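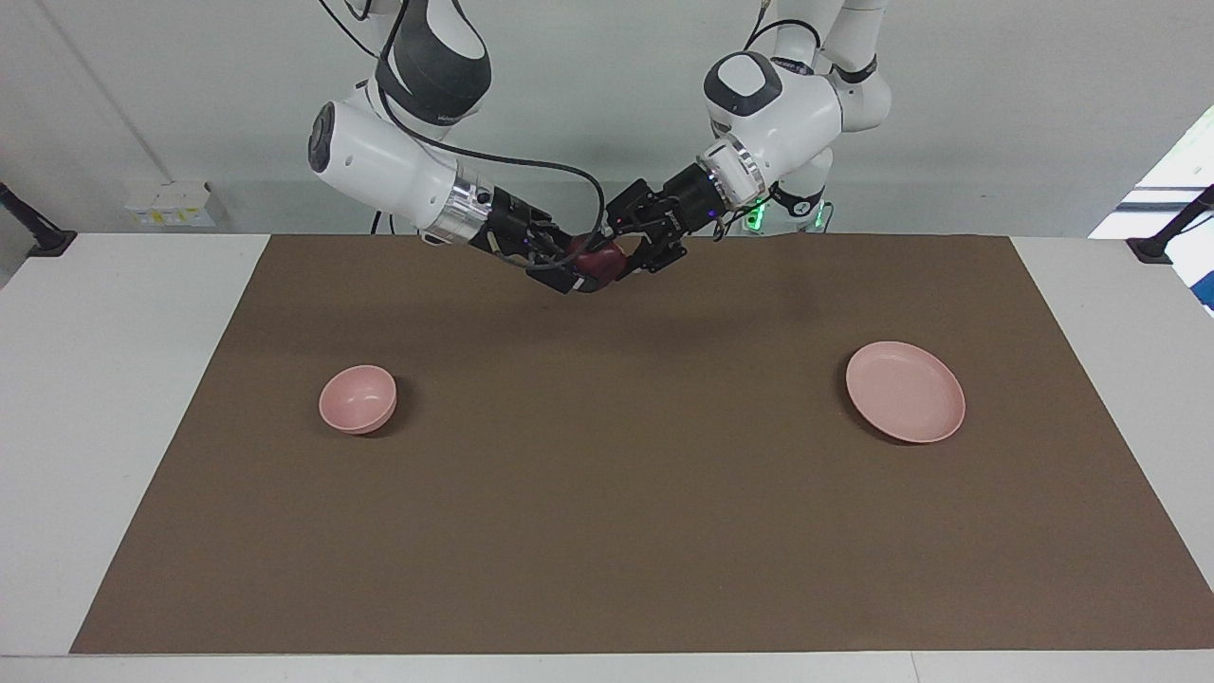 Table mat

A table mat is a flat covering laid over part or most of a tabletop to protect the surface and to mark out a place for dishes, food or handwork. The term covers small mats set under a single plate as well as large sheets that leave only a border of the table showing. Large mats are used in kitchens, classrooms and workrooms, where one table may serve several purposes in a day.

Materials

Mats are made from woven fiber, cork, felt, rubber, plastic and cardboard. Cardboard is among the cheapest of these. It is light, can be cut to fit with a household knife, and has a matte surface that does not reflect overhead lamps. It absorbs liquids, however, and collects specks and scuffs that cannot be washed away. Cork and felt last longer but are harder to obtain in large sheets.

Color

Plain mats in brown, gray or green are commonly chosen for sorting and serving work. Small items such as fruit, cups and lids are easier to find against a single dull color than against a white tabletop. Pale tableware, including pink and cream pieces, also stands out clearly on a brown ground.

Arrangement of dishes

In the simplest arrangement, a bowl is placed toward one side of the mat and a plate toward the other, with the middle left open. The open area is where food is handed across, peeled or divided. The Rusness school of household studies taught this layout under the name "open center," and its handbook, edited by Ulla Heiskanen, advised that the front of the mat be kept clear as well. Bernadette Guérin later applied the same layout to shared tables seating up to 13 people - in that version each mat served two diners facing each other.

Bowls set on mats are usually shallow. A wide rim makes a bowl easier to lift and keeps round fruit from rolling out when it is put down. 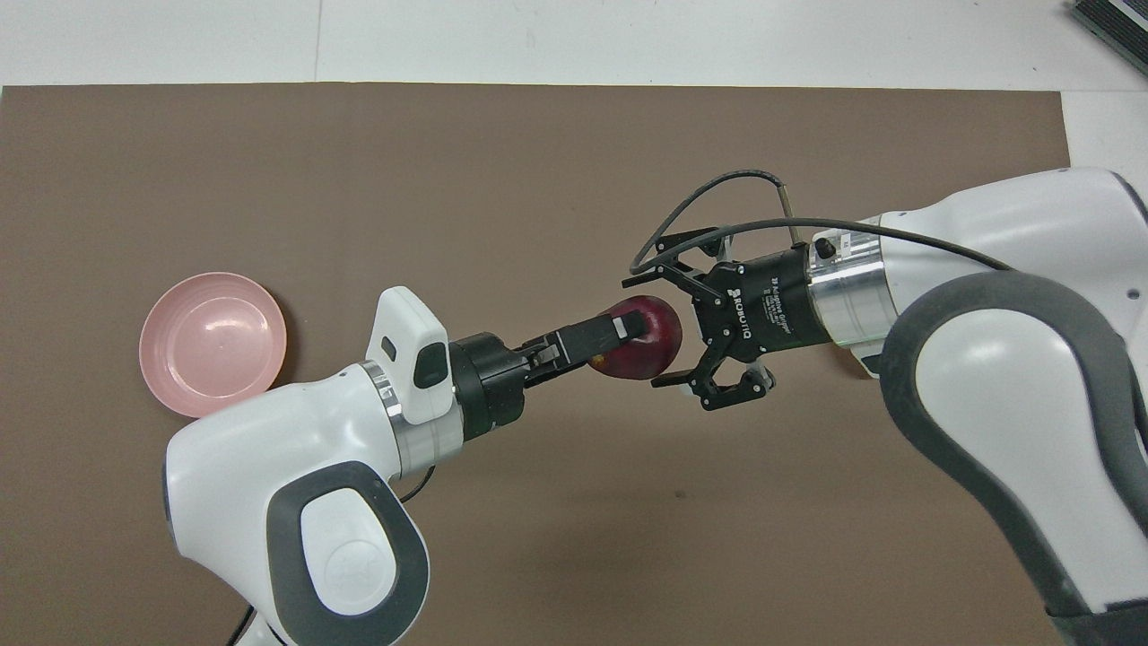 Dark red fruit held over a brown cardboard mat, with a shallow pink bowl at left.

Sizes

No single standard exists. The Prukberg catalog listed four sizes of table sheet, the largest intended to cover a work table nearly to its edges. Rolon sold uncut sheets in packs of 49.

Care

Cardboard mats are brushed or wiped with a dry cloth and replaced when the surface softens. They should be stored flat. Plastic and rubber mats may be washed in warm water and dried before being returned to the table.

See also

Place mat
Tablecloth
Tray
Fruit bowl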